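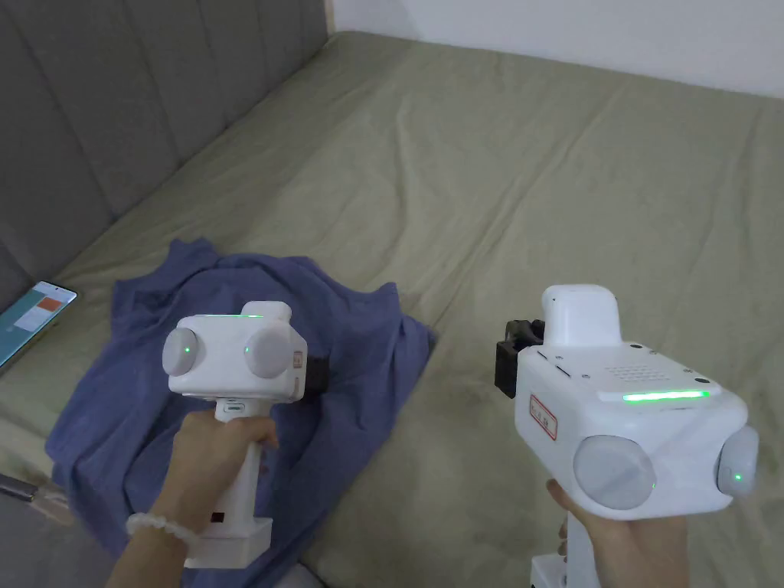 Shirt on the fitted sheet.

To: Linen and Laundry List, Kellbridge Residences
From: Danica Milošević, Household Services
Subject: Re: Folding shirts on beds, and revised wording for Section 2

Dear colleagues,

Thank you to everyone who replied to the draft of Section 2 of the Household Handbook. Bernadette Royer's message raised the points on which most of the other replies also touched, and I am quoting it in full so that the list has the question and the response in one place.

Bernadette Royer wrote:

> The draft says that shirts "shall be folded on a clean, flat surface." At Trodow House the folding table is in the basement and the residents' rooms are on the upper floors. In practice the staff fold on the bed once the fitted sheet is on and before the top sheet and blanket go over it. I would like the handbook either to permit this or to say plainly that it is not allowed.
>
> I would also ask for a line about shirts that come up from the dryer in a ball. Several of our newer staff try to fold them as they are, and the creases are set by the time the shirt reaches the drawer.
>
> Lastly, is the three-fold or the four-fold to be used? The drawers in Room 43 and the rooms along that corridor are narrower than the rest.

The response of Household Services is as follows.

Folding on the bed is permitted, provided that the fitted sheet has been changed that same day and is pulled smooth at all corners. A loose sheet moves with the garment and the fold will not hold its line. Folding on a bare mattress, on a blanket, or on a sheet that has been slept on is not permitted.

A bunched shirt is to be opened out completely before any fold is made. Lift it by the shoulders, shake it once, and lay it face down with the collar toward the head of the bed. Bring any loose flap at the hem back in line with the side seam. Smooth from the center outward with the flat of the hand. Shirts that remain badly creased after smoothing go back to the laundry room for pressing and should not be put away.

The three-fold remains the standard. Asabe Ogbonna has measured the narrow drawers and confirms that a shirt in the three-fold will fit if the sleeves are laid straight down the back and not crossed. The four-fold may be used for nightshirts.

On the matter of sheet colors, which Normunds Lepik raised separately, colored fitted sheets may stay in service. White shirts should not be left lying on a newly purchased colored sheet until that sheet has been through the wash 2 times. The last order was for 192 fitted sheets, and those not yet washed are on the lower shelves of the linen store.

The revised wording of Section 2 will replace the present text in December. House supervisors are asked to remove the old page from the binder in each linen closet and to return it to the office, Room 1052, in the internal mail. Houses that keep a copy on the inside of the closet door should replace that copy also.

Further comments on Section 2 should be sent to this list by the end of the day on Sunday. Comments on Section 3 (towels and bath mats) should be held until Maarja Lukoševičius has circulated the draft.

Sincerely,

Danica Milošević
Household Services
Kellbridge Residences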